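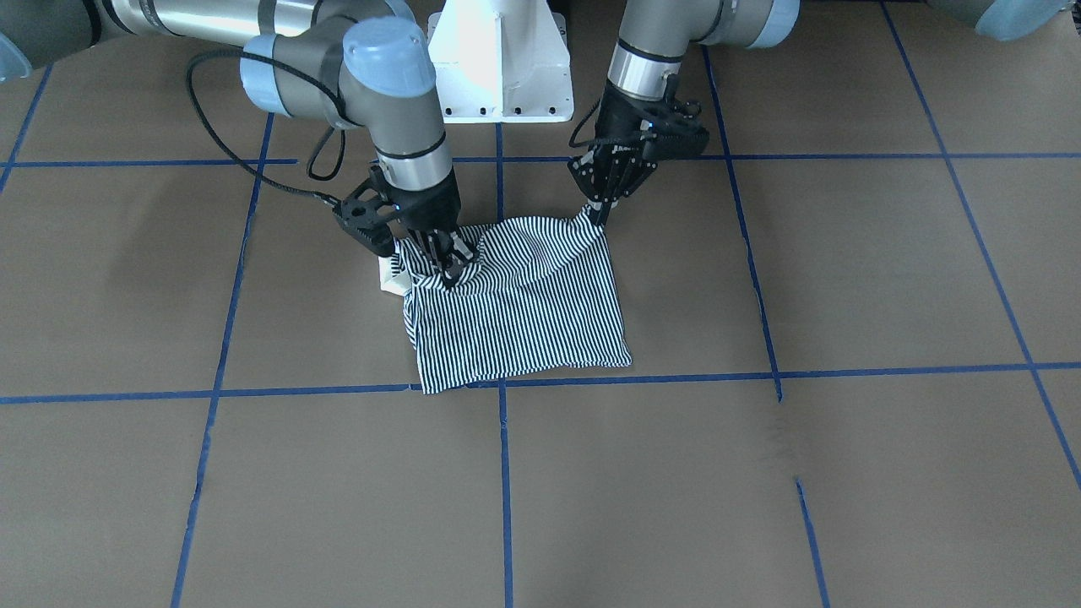
I saw my first animated movie in a theater when I was five, and I remember almost nothing about it except that I dropped a whole box of raisins in the dark and my aunt wouldn't let me look for them. So I'm not going to tell you that cartoons changed my life from the start. What I can tell you is that last July I went to the Oletti, our one remaining second-run movie house, in a lousy mood, bought a ticket to whatever was starting next, and came out ninety-odd minutes later having cried on my own popcorn over a lighthouse.

The movie was Preltside. If you haven't heard of it, you're in good company, because it played three weeks in most cities and then dropped out of sight. It comes from a small studio called Kondberg, which up to then had mostly made shorts and the kind of holiday specials that run at seven in the morning. It's their first feature, and you can tell in places. You can also tell that the people who made it were having the time of their lives.

The setup is simple enough for a six-year-old, and I know because there was one sitting behind me explaining it to her dad. Preltside is a harbor town on a planet where the sea goes out once a year and doesn't come back for a whole season. While it's gone, everybody who lives there packs up and walks out over the seabed to trade with the towns on the far side. One kid, Triệu, gets left behind to keep the lighthouse lit, even though there's no water and no boats and as far as anyone can tell no point. Then something comes walking across the mud toward the light, and it isn't one of the neighbors.

I won't spoil what it is. I'll say that the trailer does, so skip the trailer!

What got me first was how slow it is. I mean that as a compliment, though I know it won't sound like one to everybody. So many family movies these days seem terrified that a kid might look at the ceiling for two seconds, so there's a joke, then a chase, then a song, then another joke about the song. Preltside will let Triệu climb the lighthouse stairs, all of them, with just his breathing and the clank of the oil can. Early on there's a stretch with no talking that I swear lasts ten minutes (I didn't time it, I was busy eating), and the theater went completely quiet. Even the girl behind me.

Later I read that there are 672 steps in that lighthouse and that the animators worked out every one of them, which seems a little nuts to me. But you do feel it. By the third time he goes up you know which stair creaks and which one he likes to skip, and when he doesn't skip it, you notice something's wrong before he's said a word. That's lovely storytelling, and it costs the audience nothing but a bit of patience.

The look of it took me longer to warm up to. Kondberg's characters have these long, soft faces with the eyes set pretty far apart, and for the first while I kept thinking everyone looked like a friendly sheep. The backgrounds, though! The dry seabed is all mustard and violet, with wrecks lying around on their sides and laundry strung between the masts. Whoever painted the skies should get a raise. There's a dust storm near the middle that I'd happily hang on my wall, and I've had the same calendar up since I moved into this apartment.

Now for the grumbling. There's a talking crab. I don't know why there's a talking crab. He has maybe 25 lines and I could do without 24 of them, and every time the movie settles into one of its long quiet moods he pops up out of a bucket to say something about lunch. My guess is that somebody in a meeting got nervous. The kids did laugh at him, I'll admit, and the six-year-old did a very good impression of him all the way up the aisle at the end, so maybe he wasn't put there for me.

The other trouble is the last stretch. The townspeople come home, they see what Triệu has let into the lighthouse, and everybody behaves exactly the way angry townspeople always behave in these things, torches included. After an hour of being surprised I suddenly knew each scene before it came. It does pull itself together for the ending, and the final shot is the one that did me in, but I wish they'd trusted their own strange little story all the way through. The grownups in this town walk across the bottom of an ocean every year to sell rope to strangers. You'd think they could cope with one more stranger.

I went back the next week and dragged my brother, who is 70 and says he doesn't watch cartoons. He complained about the seats, then about the sheep faces, then he stopped complaining. In the car he asked me how the light could be seen from that far away if the planet was round, and we argued about it until we got to his driveway. He's asked me twice since then whether it's out to rent yet.

It is, as of this month, and the sound holds up fine on a regular TV, although you lose some of that low rumble when the water starts coming back. Watch it with the lamps off if you can. There's a short extra about the music too, where you get to see the old pump organ they used for the wind, and I liked that nearly as much as the movie.

Kondberg says a second feature is in the works. They haven't said what it's about, only that it takes place mostly underground and there are no crabs in it.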